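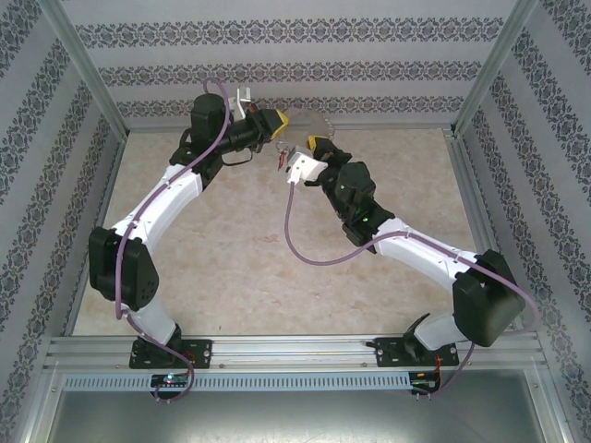 Adska Mirnuder stream controller: three months on

I write up video games and stream them from the spare room most evenings, starting at 7pm once the kids are settled. I bought the Mirnuder in November with my own money, and Adska haven't seen this before it went up.

It's a small desk pad with 9 buttons and one dial. You plug it in by USB, install the software and tell each button what to do. Mine start the stream, mute the mic, swap between game and face camera, and play a few silly sounds my regulars like.

Setting up

Getting the pad working took less time than making a cup of tea. The software was slower. It wanted an account, then an update, then a restart, and it lost my first page of buttons along the way. Save your profile to a file as soon as you have one you like.

In use

The buttons are firm and quiet enough that my mic doesn't pick them up. The dial is the part I use most. I have it on game volume, and it saves me from tabbing out of a fight to turn the music down. Press it in and it mutes, though I've done that by mistake more than once.

The labels are small and the backlight is a bit blue for a dark room. You can dim it, but the setting is under Devices and not under Display, where I looked first.

It dropped its connection twice in the first week, both times through a cheap hub. I moved it to a port on the PC and it has been fine from then on. Anel Mabaso, who mods my chat, has the same pad on a laptop and gets the odd drop even without a hub.

Price

I paid £70. The older model, the Nistance, is cheaper but has no dial, and I wouldn't go without it now. If you only stream now and then, keyboard shortcuts will do the job for free.

Good: the dial, quiet buttons, a decent length of cable.
Bad: the account sign-up, small labels, fussy about hubs.

Score: 4 out of 5

Next up is a headset that Zinhle Venter asked about in the comments. I've only worn it for 3 streams so far, so give me a bit longer with it.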